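The Mestance result will get quoted as a shelving rate, and I wish it wouldn't. Two arms, one small shelf, a few paperbacks, 1807 demonstrations behind the policy. Sarmīte Pētersons argues that the wrist views carry most of the skill. Maybe so.
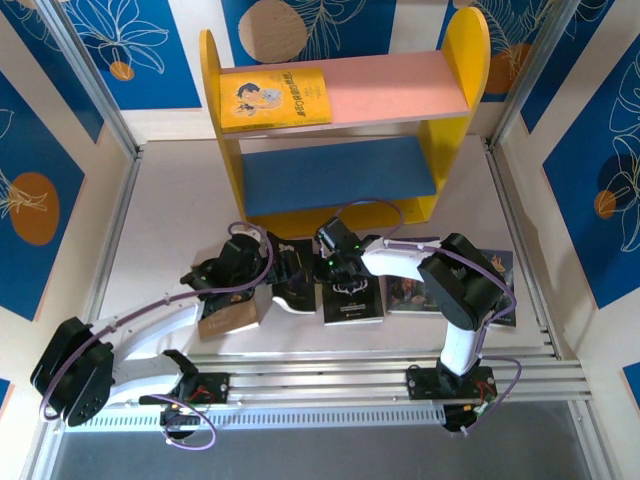
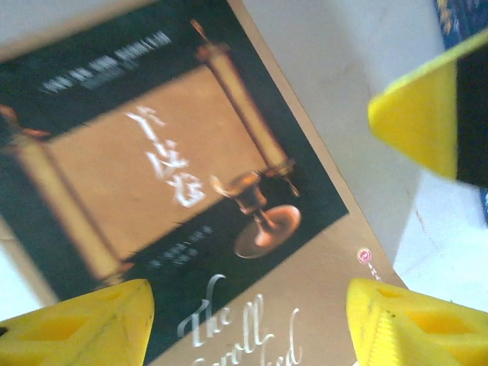
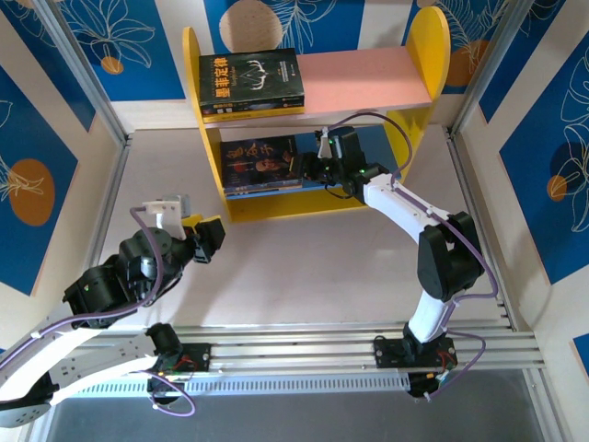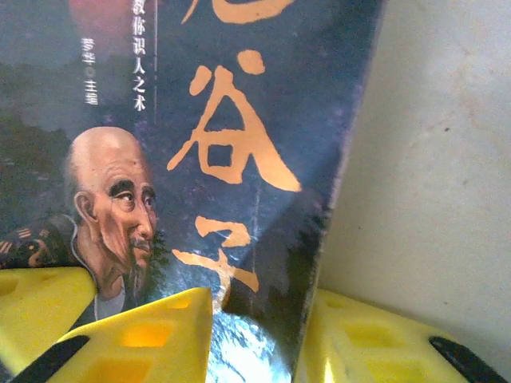 *The Mestance book task, from the workspace and wrist cameras.*

My trouble is with the test. The backdrop stays put, and so does the shelf. I'd want 3 more shelves and thicker books before I believed any claim about libraries. The Presmont group tried 2 new shelves in August and reported only the better one.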